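### 3.2 Work surface and layout

All placement trials were carried out on a single white tabletop. The surface is matte, and it was chosen after a pilot round in which a varnished table produced glare strong enough to hide the edges of light-colored items. Matte white carries its own difficulty: shading across the surface varies gradually, and a pale object on a pale ground offers little contrast along its lit side. We accepted this cost in order to keep the background uniform for all four layouts (Kekine, Killari, James and Pomano), which are named after the sites where the original table-setting records were collected.

Each layout specifies a starting arrangement and a target arrangement. The starting arrangement is sparse by design. Killari and James begin with one flat item on the table, Kekine with two, and Pomano with five. Sparse starts were preferred for the baseline measurements, where the quantity of interest is the visibility of the surface itself and the share of it that remains open to new items. Denser starts are treated separately in Section 3.4.

Open area was measured by dividing the tabletop into a grid of 371 cells and marking each cell as open, covered or shaded. A cell was marked as covered if any part of an item rested on it, and as shaded if it was open but fell within a visible shadow. Cells that could not be seen from the head-height viewpoint were recorded as hidden and left out of the ratio. The treatment of hidden cells matters most near the middle of the table, where reaching over the surface blocks the view of whatever lies beneath. Figure 4 shows a sparse condition from this viewpoint, with a pale blue disc lying flat and partly hidden from view.
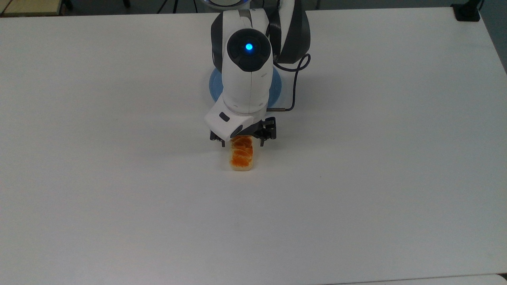
**Figure 4.** White tabletop seen from head height. The pale blue disc is partly occluded; soft shadows are visible near the center of the surface.

Two properties of the sparse condition affect the coding. First, the outline of a flat disc is recoverable even when its middle is hidden, provided that curved edge remains visible on both sides of the occlusion. Coders were therefore instructed to complete the outline by fitting a circle to the visible arcs, and to mark the enclosed cells as covered. Where only one arc could be seen, the fit was judged unreliable and the cells were marked as hidden. Second, soft shadows have no firm boundary. We adopted the rule that a cell counts as shaded when more than half of it is visibly darker than its nearest unshaded neighbor. The rule is coarse, but it gave more stable results than a brightness threshold, which had to be reset whenever the room lighting changed.

The contrast between the tabletop and the darker floor behind it was used to locate the far edge of the table. The near edge often lies outside the view at this height. For such views the grid was registered from the far edge and the known dimensions of the table, and rows falling outside the view were dropped – a correction applied before any ratios were computed.

### 3.3 Coding procedure and agreement

The full set contains 538 views, of which 102 were coded twice. Coding was done by Hiwot Abera and a second coder who had not taken part in designing the layouts. Both worked from printed instructions and completed 24 practice views before starting; the practice views are not included in the totals. Double-coded views were drawn in proportion from the four layouts and presented in random order.

Disagreements were concentrated in two categories. The larger group concerned cells at the margin of a shadow, where one coder marked a cell as open and the other as shaded. These differences do not change the open-area ratio, as shaded cells are counted as open in the final measure. The smaller group concerned partly hidden flat items, and here the choice between covered and hidden does alter the ratio. All such cases were reviewed jointly in October, and the agreed code was entered in place of the two originals. Agreement is reported on the codes as first entered.

One limitation should be noted. The circle-fitting rule assumes that an item is round and lies flat on the table. It cannot be applied to folded napkins or to oval serving dishes, both of which appear in the Pomano layout. For these items the coders used the visible outline only, so the covered area in Pomano is likely to be understated – most strongly in views where an item near the center of the table is obscured.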